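Geltulen Community Forums > Hardware Recycling > Desktop towers: remove the processor before storage?

ulano_depot
Posted February 9, 2025

Members are asked to comment on a proposed change to our intake procedure. The Ulano depot currently stores Dell towers with the processor in its socket. We propose removing processors at intake and storing them separately in trays.
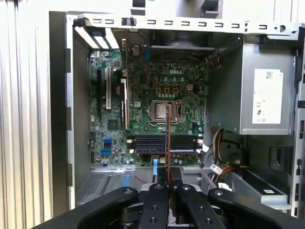
Dell tower, side panel off, processor still in its socket.

The unit above is typical of the 60 awaiting assessment. Comments are welcome before the procedure is revised.

lapointe_stores
The Lapointe store does not support this change. An empty socket of this type is easily damaged, and few sites have kept the plastic covers. In December we wrote off two boards with bent contacts. The processor should remain in place, with the retention lever closed, until a buyer is confirmed.

voduvholm_it
We respectfully disagree. Voduvholm ships towers between sites, and theft of processors has been a greater cost to us than bent contacts. Covers can be ordered in bulk.

lapointe_stores
That may be so for shipping – it does not apply to units that stay on a shelf. Please also remind staff to check that SATA cables are clear of the panel before it is refitted.

ulano_depot
Both points are noted. Would members accept removal only for towers leaving the site?

voduvholm_it
Yes, provided the covers are supplied first.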